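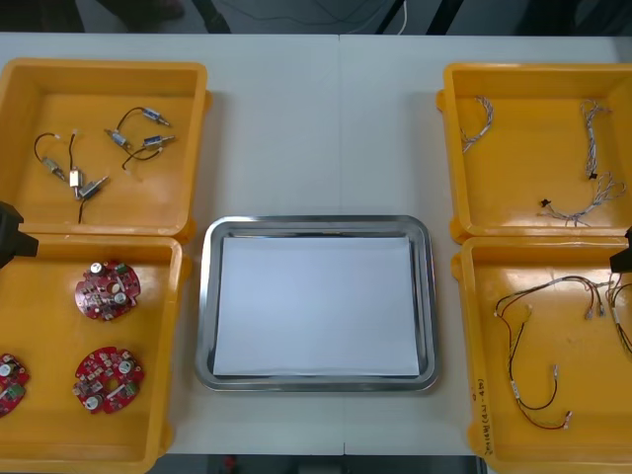
Why did the kitting cell lose time in December?

The left arm's gripper failed to release parts on two shifts. Both times the controller reported the jaws as open when they were still closed, and the arm carried on to its next move with the harness in its grip. The second time it dragged a wire harness across the table and pulled a terminal off the end. The right arm stopped on its force limit. No one was hurt.

Saranya Rao traced the fault to the jaw position sensor, which had worked loose in its bracket. Shakya sent a new bracket and we fitted it at the Lullside workshop. The cell was down for 46 hours in all, most of that waiting on the part.

We have made one change to the program. The arm now checks jaw position again before it leaves a bin, and if the two readings disagree it stops and waits for an operator. This adds a little to each cycle — we think it's worth keeping.

Since the repair the cell has finished 30 kits with no release faults. The damaged harness has gone back to Flillent for a new terminal. Still to do: the same bracket on the right arm, booked for the next service.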